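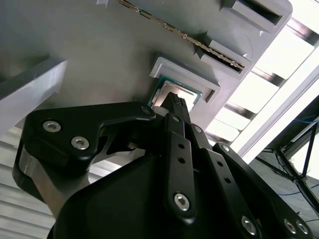
Darlene Vachon reckons I'm wasting my time with two-finger grippers, and she said so under my last post at some length. Her view is that anything you'd pick up inside a computer is a job for suction, and that fingers are just there because they look good in a sales video.

I like Darlene's comments (do keep them coming!) but I think she's wrong on this one. Suction is lovely on a flat, clean lid. Give it a memory module stood on edge and it sulks. We ran the Pritow cup and the Tuden fingers side by side for 2 weeks, and by the end I was reaching for the Tuden every single morning without thinking about it.

My gripe is with the way people compare these things. They quote grip force, they quote stroke, and then they test on a foam block in the middle of a bare bench. Try it inside a Dell desktop, with sheet metal brackets to dodge and plastic clips sticking up where you want your knuckles to go. The Tuden's linkages are bulky, I'll admit, and I had to re-plan the approach 6 times before I was happy with the angle. 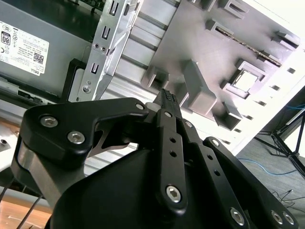 Cameras matter more than you'd think

I'd spend less on the gripper and more on what it can see. The wrist camera we started with, a Lesalik, was fine on dull grey plastic and hopeless with glare. A bright patch on a board can swallow a mounting hole whole, and then your controller is guessing.

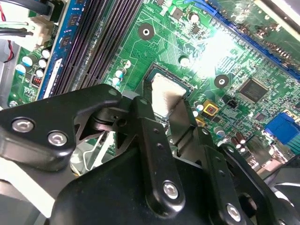 Controllers are where I get really grumpy. The Hawthorne box has 76 settings and I've touched 20 of them, mostly the ones for slowing down near contact. Old boards deserve that sort of patience. When there's grey paste smeared over the top of the processor and capacitors standing up close by, I want a controller that creeps in, feels something and stops, and I'd also quite like a suction fan to tell me where the cup is meant to seal. Over to you, Darlene!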